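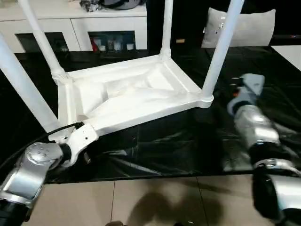

Courses > Nonprofit Management > Unit 3 > Handout: Restricted Gifts

Restricted gifts and event income

A gift is restricted when the donor limits how it may be spent. The limit can come from a letter, a grant agreement, or the wording of the appeal itself. If a poster reads "all proceeds go to the night shelter," every dollar raised under that poster is restricted to the shelter. A later vote by the student group does not change this.

Three terms used in this unit:

Gross receipts - all money taken in, before costs.
Direct costs - costs that exist only due to the event, such as room hire or printing.
Net proceeds - gross receipts less direct costs.

"All proceeds" is ambiguous. Some readers take it as gross, others as net. Write "all money raised after costs" if net is meant, and state who pays the costs.

Worked case: the Droltham book sale

The Droltham student union held a book sale for the Kurkow Literacy Fund. Gross receipts were $197. Table hire and printing came to $61. Net proceeds were therefore $136. A separate donor had given $100 toward table hire and printing only. The costs used $61 of that gift, leaving $39.

The $39 can't be moved to the Fund without the donor's consent. The union should write to the donor, offer a refund or a new purpose, and keep the reply with the accounts. Since the costs were met from the restricted gift, the full $197 is available to the Fund.

Recording

Enter the two sums on separate lines - never as one total. Show the restriction in the description column. Cash is counted by two people, who both sign the sheet before it leaves the room.

For the next session, read the Kashyap case and draft appeal wording for a joint event between two groups. Decide which group holds the money until it is paid over, and say so in the draft.

Related items
Unit 2 handout: Gift letters and receipts
The Kashyap case: shared events
Pirnau worksheet: cash handling
Unit 4 reading list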